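1/ We moved from Kutesstead to Tratov in February. Two adults, one cat, a second-floor flat with no lift. I kept notes as we went and a few people have asked for them, so I'm putting them in a thread.

2/ The council wants to know you've left. The form is online but the link in the letter gave me a 404 for a week. I rang in the end and it took 17 minutes, most of it on hold. Have your final meter readings in front of you when you call.

3/ Post redirection: set it up before you go. I did it the day after and lost a bank card somewhere in between. It was cancelled and replaced, but that was another phone call.

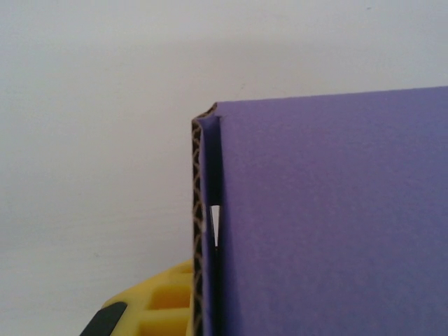 ## Costs

4/ Van hire from Branell was £237 for the day, fuel not included. They wanted it back by six in the evening and they do check. Sipho Mokgethi drove, as I don't like anything bigger than a hatchback. He got lunch and a lamp he'd always wanted.

5/ We had a quote from a removals firm as well. It was a lot more, and they wouldn't take the plants. If I were moving a piano I'd have paid it.

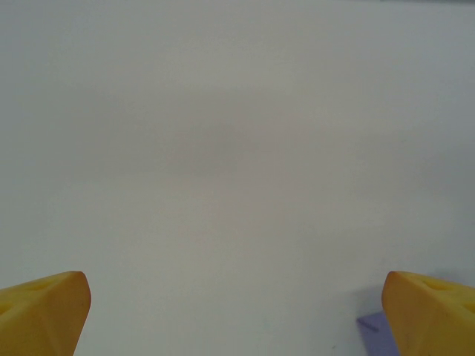
6/ The deposit took longest. The agent sent a list of deductions, including a full oven clean, and I replied with the check-in report showing the oven was filthy when we got there. They dropped that one. They kept £17 for a missing window key – fair enough, I did lose it.

7/ Broadband: book the engineer the moment you have an address. Ours came two weeks after we did. I worked from the library until then, and it shuts at five.

8/ The cat stayed with Sepehr Khosravi until the furniture was in. She spent the first night behind the washing machine and came out for breakfast. No further trouble from her. 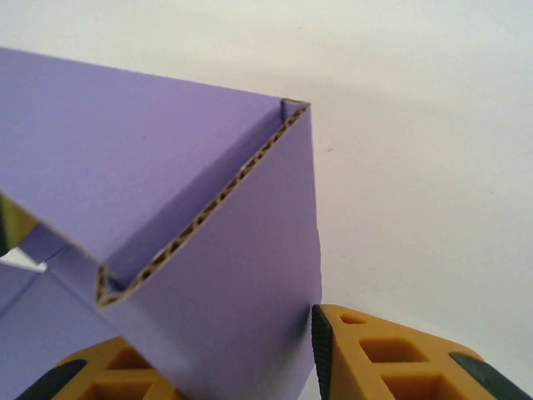 9/ Change your address with the dentist too. I forgot, and the reminder went to the old flat. The new tenant at Kutesstead was kind enough to text me a photo of it.

10/ Nearest decent food shop to us is Kwok, at the bottom of the hill. Open late, good noodles, cash only under a fiver. The supermarket is a bus ride away.

11/ Still to do: driving licence, library card, find a plumber for the bathroom tap. If you live in Tratov and know a plumber who answers the phone, please reply with the number.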